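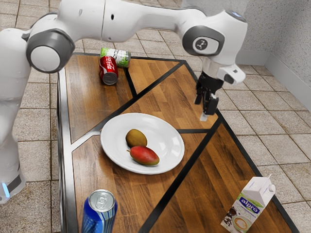
图片来源:Plonora

2023年11月 | 文:Telmo Calvo
最后更新:3天前
分类:居家保养 > 木桌与瓷砖地面

我家的厨房不大,木桌直接放在瓷砖地面上,吃饭、揉面、修小东西都在这张桌子上做。搬来以前,我对木头和瓷砖都不太懂,做错过不少事情。下面写的是我现在的做法,有些是从Paredes那家五金店的老板那里学来的,有些是自己试出来的。中文不是我的母语,如果有的工具名称写得不准确,请读者原谅。

先弄清楚桌面是什么处理

木桌的表面大致有两种情况。一种是上过漆的,木头被一层膜盖住;另一种是上过油或者蜡的,油在木纹里面。保养的方法很不一样,所以先要判断。

我的办法是在桌子不显眼的地方滴一滴清水,等几分钟再看。水珠一直是圆的,擦掉以后没有颜色变化,多半是漆面,或者是油还很足的油面。水慢慢渗进去,木头的颜色变深,就说明这里已经没有什么保护了,应该重新上油。想继续区分漆和油,可以用指甲在桌子背面轻轻地刮一下,漆面有时会掉下很薄的碎片,油面不会。

如果是买来的二手桌子,桌面和桌腿的处理可能不一样。我的桌子就是这样,桌腿有漆,桌面是后来有人磨过的。我第一次上油的时候没有注意,把油也涂在桌腿上,结果粘了好几个星期,夏天的灰尘都粘在上面,最后用了不少松节油才擦干净。

每天的清洁

平时用拧得很干的棉布擦就够了。顺着木纹擦,擦完再用一块干布走一遍。很多人擦桌子的时候布太湿,水留在板和板之间的缝里,时间长了,缝的边会变黑,这种黑色很难去掉。

油腻的地方,我在温水里加一点点洗碗用的清洁剂,布浸一下,拧干,擦完以后再用清水布擦一次。不要用钢丝球,也不要用那种一面是绿色的粗海绵。它们在漆面上留下的细痕,白天看不出来,晚上开灯以后非常明显。

面团干在桌上的时候,不要着急用水泡。先用塑料刮板把大块的刮掉,剩下的盖一块湿布,过一会儿就软了。我以前用刀刮,桌子中间现在还有一道斜的划痕。

白印和黑印

热的锅或者杯子放在漆面上,常常会留下一圈白印。这是水汽进了漆里面,还没有到木头。刚出现的时候比较容易处理:在白印上铺一块干的棉布,熨斗调到低温,不开蒸汽,在布上轻轻走几秒钟就拿起来看。白色变淡了就再来一次。不要让熨斗停着不动。如果已经是很久以前的白印,这个办法不一定有用,我家的一个旧印就一直没有完全消失。

黑印是另外一种问题。铁锅底下有水,放一个晚上,木头里的单宁和铁发生反应,就会变黑。橡木特别容易这样。黑印在木头里面,擦是擦不掉的。有人用草酸,我也用过,效果不错,可是草酸有毒,要戴手套和护目镜,窗户要打开,用完要用清水擦很多遍,而且这张桌子在完全洗干净以前不能放食物。家里有小孩子或者猫狗的人,我建议请专业的师傅来做,或者就接受这个黑印。

蜡烛油滴在桌上,可以先放一袋冰块,等它变硬了,用旧的会员卡从旁边推下来。冰块要装在不漏水的袋子里,不然蜡去掉了,又多一个水印。

给木桌重新上油

我一年上油一次,在7月,因为窗户可以整天开着,干得快。做之前,桌子上的东西全部拿走,桌子下面铺旧报纸或者旧床单。瓷砖本身不怕油,可是砖缝很怕,滴进去就是一个深色的点。

打磨这一步很多人用错砂纸。80号的砂纸太粗,只适合去掉很深的伤或者旧漆,平常保养用它会在木头上留下一条一条的沟,后面要磨很久才能磨平。平常保养用细砂纸就可以,手里垫一块软木,顺着木纹走,不要打圈。磨完以后用吸尘器吸一遍,再用微湿的布擦掉木粉,等桌子干透。

油我用过Kilta的硬蜡油,也用过普通的熟亚麻油。Kilta的气味比较轻,干得也比较快,价格高一些。不管是哪一种,都要看清楚罐子上有没有写可以接触食品,并且照罐子上写的时间等它干透。方法差不多:用不掉毛的布蘸少量的油,薄薄地擦开,等油进去一会儿,再把表面多余的油全部擦掉。这个“全部”很重要。留在表面的油不会变成保护层,只会变粘。一共上2遍,中间隔一夜。木头很干的时候,桌子的两头吸油特别多,可以在那里多擦一点。

有一件事必须注意:擦过油的布不能揉成一团丢在垃圾桶里。亚麻油一类的油在干的过程中会发热,布堆在一起可能自己烧起来。我把布一块一块地摊开,晾在室外的水泥地上,完全变硬以后再丢。也可以泡在装满水的铁桶里,盖好盖子。

桌腿和瓷砖

木桌放在瓷砖上,最常见的麻烦是声音和摇晃。地面的砖很少是完全平的,桌子在一个地方很稳,移动一点点就开始晃。先不要锯桌腿。把桌子转一个方向试试,很多时候就好了。还是晃的话,找到悬空的那条腿,在下面垫毛毡。我用的毛毡厚2毫米,一层不够再加一层,用剪刀剪得比桌腿的底面小一圈,这样从旁边看不见。

毛毡要先粘在干净的木头上。桌腿底下如果有灰或者旧胶,新的毛毡过几天就歪了,露出来的胶又会粘上头发。先用刮刀刮干净,再用一点酒精擦,干了以后粘,把桌子放下来压一个晚上。

厨房经常拖地,毛毡会吸水,湿的毛毡把水送到桌腿的端面,那里的木头吸水最快。所以在潮湿的厨房里,用软塑料或者橡胶的脚垫更好。不过有些黑色橡胶会在浅色的瓷砖上留下印子,买之前可以拿一个在不重要的砖上放几天。

砖缝的清洗

砖缝变灰,大部分是拖地的脏水留在缝里干了。瓷砖本身比砖缝高一点,水都往缝里流。所以换水要勤,拖完最好再用干的拖把走一遍。只做这个改变,我家的砖缝就比以前好看了很多。

已经脏了的砖缝,我用小苏打加一点水,调成牙膏那样的稠度,用旧牙刷涂上去,等十几分钟再刷。刷完以后用湿布把粉收干净,不然干了以后会有一层白雾。网上常说要加白醋。我不这样做。水泥做的砖缝怕酸,醋用多了,缝的表面会变松,以后更容易脏。如果地面是大理石或者石灰石,更不能用醋。小苏打碰到醋会起很多泡,看起来很有力量,其实它们互相中和了,剩下的清洁作用很小。

还有一个安全的问题。含氯的漂白剂不能和醋、洁厕剂或者含氨的清洁剂一起用,会产生有毒的气体。前一天用过一种,第二天想换另一种,也要先用清水把地面冲洗干净。

平时拖地,我用Flarkonell的中性地板清洁剂,半桶水里放一小勺。瓶子上写的量我觉得有点多,放多了地面发涩,穿袜子走路能感觉到。用别的中性清洁剂也可以,关键是不要多。

瓷砖上的小伤

重的东西掉在瓷砖上,有时会崩掉一小块釉面,露出里面的颜色。这种小坑存灰,怎么拖都是黑的。先用牙签把灰挑出来,用酒精擦,干了以后用瓷砖修补膏填平。颜色很难一次配对,我一般先在纸上试,等它干了再比较,因为湿的时候颜色总是深一点。填的时候稍微高出一点,干透以后用刀片斜着刮平。

整块砖松动,踩上去有空的声音,这就不是补膏能解决的。短时间里可以少走那个地方,桌腿也不要压在上面,但还是要找时间把砖起出来重新铺。我试过从砖缝打胶进去,过了一个冬天又松了。

我留在抽屉里的东西

旧牙刷、塑料刮板、细砂纸、软木块、毛毡、一小瓶酒精、几块剪开的旧床单。床单比毛巾好用,不掉毛,洗过很多次以后也很软。油和漂白剂我不放在抽屉里,放在高的柜子,并且油和漂白剂不放在同一层。

开过的油罐,盖子要压紧,再倒过来放一下,马上放正,这样盖子的边上会有一圈油把空气挡住。我有2罐油因为没有盖好,表面结了一层厚皮,下面的油还能用,只是要先用旧丝袜过滤一遍。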